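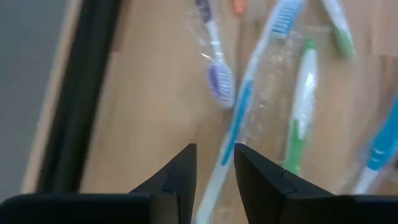
Fig. 4. Toothbrushes laid out on the table, several still in their clear wrappers.

Section 4: Toothbrushes for the guest bathroom

I keep the spare brushes for the Drerkcombe house in the Brilholm drawer unit, and this is how I like them set up before a new lot of guests arrives.

1. Wipe the table down and let it dry. Tip the brushes out and spread them so none of them overlap.

2. Check each wrapper along both edges. Crinkles are fine (they all crinkle!), but a split seam means the brush goes in the cleaning box under the sink.

3. Sort by colour. I try to give everyone in a room something different – purple, green, pale blue – so there's no muddle at the basin later on.

4. Slide the divider to the 20 cm mark. The long white ones with the blue trim can be a tight fit, so go up to 25 if you need to.

5. Lay the brushes in with all the heads pointing to the back.

Note: leave the wrappers on. Guests like opening their own, and I would too.

Caution: don't put the drawer back above the radiator. I did that at the Nastalton flat and the plastic went horribly sticky.

Once the drawer's in, push until it clicks and go on to Section 5 for the flannels.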